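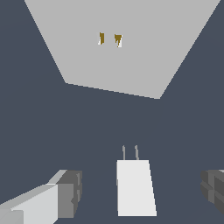
*Pale grey on slate blue.*

**Trimau mini pump, 3000 km in**

Quick one as I've got a ride to get to. Bought the Trimau in April after the old Chauvin gave up on a wet lane outside Prevembridge. Hose split. Walked to the station in cleats, never again.

So. Small, fits a jersey pocket, a bit heavy for what it is. Comes with a bottle cage mount which rattles. I wrapped a bit of old inner tube round the barrel and that sorted it. Rubber strap is fine, tight to get on with cold hands.

Does it pump? Yes. Gets a 28 tyre to 60 psi without much swearing. After that it's hard going and your arms know about it. Séverine Baudry from the club reckons she got hers higher but she also rows, so. For getting home 60 is plenty. If you run narrow tyres rock hard, buy something longer.

The hose is the good bit. Screws on, doesn't wrench the valve about. Downside, it's unscrewed the valve core on me twice when taking it off, so all that air gone and start agian. Nip your cores up with a proper tool before you leave the house. I lent it to Agathe Ferrand at the cafe stop and same thing happened to her, she was not pleased with me.

Three punctures fixed with it so far, plus topping up other peoples tyres. Handle has gone slightly loose but no leaks. One dab of grease on the seal, no other care at all. Lives on the bike in all weathers and there's a little rust on the mount screws, none on the pump.

No gauge. I thought I'd miss it, haven't really, thumb test does me.

Compared with the Pastach my brother has: his is lighter and prettier, pushes straight on the valve, and he's bent two of them. I'd still have mine.

Good: hose, toughness, price (paid 30 quid)
Bad: rattly mount, the valve core thing, weight

Four out of five. Would be more if they fixed the mount.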